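The Visitors' Bench

By the time Vasylyna Vasylenko had found the right door at Pomum, she had already been through two wrong ones, a bicycle shed and a kitchen where a man eating soup had pointed over his shoulder with his spoon. She was carrying her handbag, an umbrella she had not needed, and a cake tin, because she had never in her life gone to see where one of her children worked without bringing something, and her granddaughter counted double.

"Baba, you came on the bus?" said Antonina, taking the tin.

"I came on two buses. The second one goes all the way around Stedton before it remembers where it's going. I saw the whole town. They've painted the library."

It was open day, and there were balloons tied to the stair rail, and a table of name tags where a young man called Peiyu Xue wrote VASYLYNA in large careful capitals and then asked whether he had spelled it right. He had. She told him that in sixty years in this country he was the first to manage it without help, and he went pink to the ears and gave her a second sticker for her coat.

Antonina walked her down the hall, slowly, past a wall of photographs and a drinks machine and a room with its door shut. She talked the whole way, as she had talked the whole way to school when she was little, with one hand waving about. They were showing the tidying-up today, she said. It was the one visitors liked. The arm picked up a pen, and the pen went in the cup. It sounded like nothing, she knew it sounded like nothing, but she had been at it since December and she still dreamed about it.

"You never put a pen in a cup at home," said Vasylyna.

"I know, Baba."

"I found them in the sofa."

"I know!" 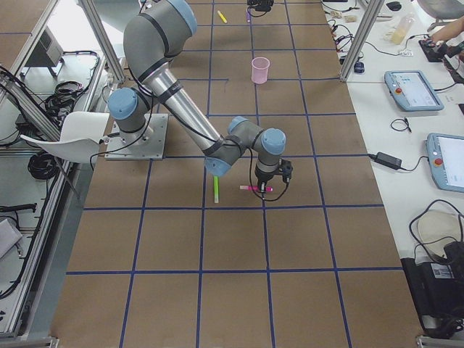 Vasylyna had spent the better part of her working life at Fedoruk, the glove factory down by the river, and she judged a place by its tables. A good cutting table was long and flat and well lit, and you could tell from the marks on it what sort of people worked there. She had expected something very shiny from Pomum, after all the talk, and so it pleased her more than she could say that they had covered theirs in plain brown cardboard and ruled it off with blue tape, the way old Hanna Hladun used to chalk out squares for the new girls so that they would lay their pieces straight. The arm itself was gray and silver with light blue caps on its joints, and it was holding a pink marker just over the cardboard, quite daintily, she thought, like a lady with a fish fork.

"What is it waiting for?" she whispered.

"It's thinking," said Antonina. "Well - it's not thinking. It's working out the next bit."

"So it's thinking."

"All right, it's thinking."

Other people had come in behind them by then, a father with twin boys and a couple in matching rain jackets, and a tall woman named Mared Sayce stepped up to say a few words. She ran the lab, and she spoke kindly and a bit too fast, with her hands clasped in front of her. She explained that the program was called Fluson and that the arm had not been told where each pen would be. It had to look for itself. One of the twins asked if it could pick up a hamster. Mared Sayce said that they had never tried, and the boy's face made it plain what he thought of that.

Vasylyna put up her hand. She had not meant to. It was the sort of thing that happened to her arm by itself.

"Does it know when it has dropped something?"

"That's a very good question," said Mared Sayce, and looked at Antonina, and Antonina laughed out loud.

"Sometimes it does," Antonina said. "For a long time it didn't. It would go over to the cup and open its fingers and be perfectly satisfied, with the pen lying back where it started. I spent the whole of the spring on that. It has a little camera down by its fingers, and I had to teach it to look at its own hand."
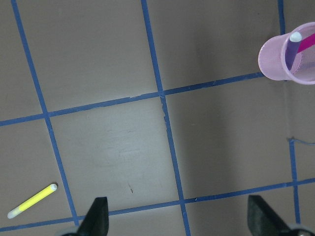

"Like you with your mittens," said Vasylyna.

She said it louder than she intended, and the couple in the rain jackets turned around, so of course then she had to tell it. How Antonina at the age of five had lost one mitten after another, all through one winter, and would march in at the door with her bare hand held out, as proud as you please, certain that she was wearing two. How Vasylyna had brought home offcuts from Fedoruk and sewn them into new ones at the kitchen table, and in the end had run a cord through the sleeves. And how for a whole week after that the child had stopped every few steps along the street to hold up both hands and check.

"Baba," said Antonina, but she had moved closer, and had taken hold of her sleeve.

"Look at your hands, I used to tell her. Every morning at the door. Look at your hands!"

"We could put that in the manual," said Mared Sayce.

They stayed until the tea was brought in. Peiyu Xue cut the cake with a ruler, there being no knife, and the twins had two slices each and then a third between them. Vasylyna was given the good chair, the one with arms, and she sat in it with her coat on and her two stickers showing, and asked whether anyone would mind if she watched it do one more.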